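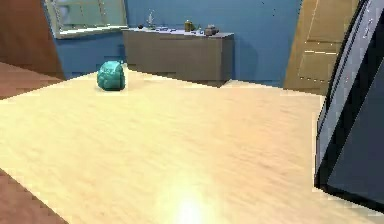

What does a mobile manipulation policy learn from a simulated home that it can't learn from a fixed bench?
It learns to deal with a view that keeps changing. On a fixed bench the camera sees the same background in every episode, and a policy can get quite far by memorising it. In a home the robot has to find the target, drive to it and stop in a place the arm can work from, and the background is different at each step.

Unit 6: Training in simulated rooms
Handout for the Lutwood robotics short course. Version of 29/05/2021.

6.1 The task
The task set is called Evik. Each episode gives the robot a target object and a goal surface. The robot must reach the object, pick it up, carry it and put it down. An episode ends on success or when the step limit is reached. We use 14 target objects. The rooms are furnished differently and the start position is drawn at random.

6.2 The data
The demonstration set holds 2,595 episodes, all recorded by teleoperation in the Veres simulator. A further 231 episodes are held back for testing. Do not tune anything on these. If you need a validation set, split it off from the demonstrations and say in your report how you did it.

6.3 The method
The baseline, Dilance, is plain behaviour cloning with one addition. The network takes the current image and the joint readings and predicts a short run of base and arm actions. The addition is a second output that predicts which stage the episode is in: search, approach, grasp, carry or place. The stage label is used only in training – at test time the output is still computed but nothing reads it.

Without the stage output, the baseline tends to close the gripper too early. Our reading is that the images just before and just after a good grasping position look very much alike, and the action loss alone gives the network little cause to tell them apart. This is a guess from watching failed runs and has not been tested properly. Question 3 asks you to design a test for it.

6.4 Frames without the target
In many frames neither the target nor the arm is in view. Students often want to drop these to save training time. Please keep them for the first run. During the search stage they are all the policy has to go on, and a policy trained without them tends to stop and turn on the spot when it faces an empty stretch of room. You can thin them out later and compare.
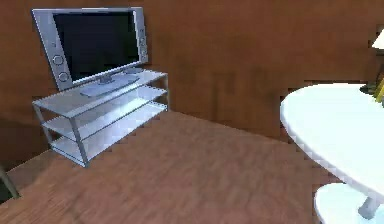

Fig. 6.2. View with no arm in it: television on its stand, left; white table, right.

6.5 Practical notes
Images are stored at low resolution, so expect stepped edges on furniture. Do not smooth them. Training the baseline takes more than 330 minutes on one lab machine, so book the slot before you start. Save the random seed with each run. Report success for each object as well as the mean, as the mean hides a lot.

6.6 Questions
1. Why is the test set kept apart from the validation split?
2. Remove the stage output and retrain. At which stage do most failures now happen?
3. Set out a test of the early-grasp explanation in 6.3. What result would count against it?

Answers are due before the September session.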